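The Tap at Zorkuvton

When my aunt left me the house in Zorkuvton, she left me the kitchen tap along with it, and of the two I believe she thought the tap was the greater gift. It had come up the valley from Rastutine on the back of a cheese cart, wrapped in a wool blanket, and she had paid 278 for it when a good goat could be had for 200.

I should say that I was fond of my aunt, and that I meant to keep everything just as it was – at least until August.

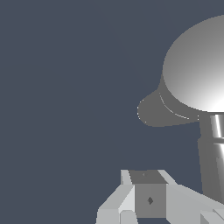
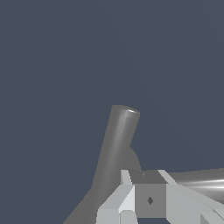
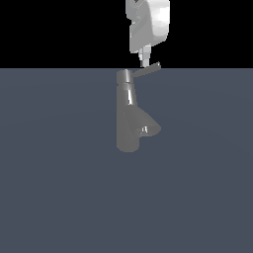
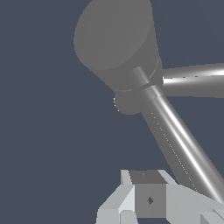
The trouble was that the tap sang. It began a little after midnight, a low note at first, like someone humming over the dishes, and then it climbed until the spoons took it up in their drawer. I lay upstairs with a pillow over my head and thought unkind things about the whole town of Rastutine.

In the morning I walked down to the hardware store, Zasell, where the woman at the counter listened very kindly and sold me a washer. I fitted it that afternoon (I'm no plumber, and I flooded the bread box), and at midnight the tap sang exactly as before, only now a shade higher, and with what I can only call more confidence.

So I wrote to the old workshop, Ardeleanu, whose name my aunt had penciled on the back of the pantry door. A letter came back in brown ink. They could take the tap away and quiet it for 1050, they said, but had I tried leaving the window open? My aunt always had.

I hadn't. It had been a cold spring and I'd kept the place shut up tight, the way you do in a house that isn't quite yours yet. That night I pushed up the sash over the sink, sat down at the table with a cup of milk, and waited. The humming started, soft and low. Then from across the lane, through the dark, came another note just beneath it, and one from farther down by the mill, and one I could barely hear from the top of the hill, where the baker lives.

I drank my milk. When it was finished I rinsed the cup, very gently so as not to interrupt, and left the window open when I went up to bed.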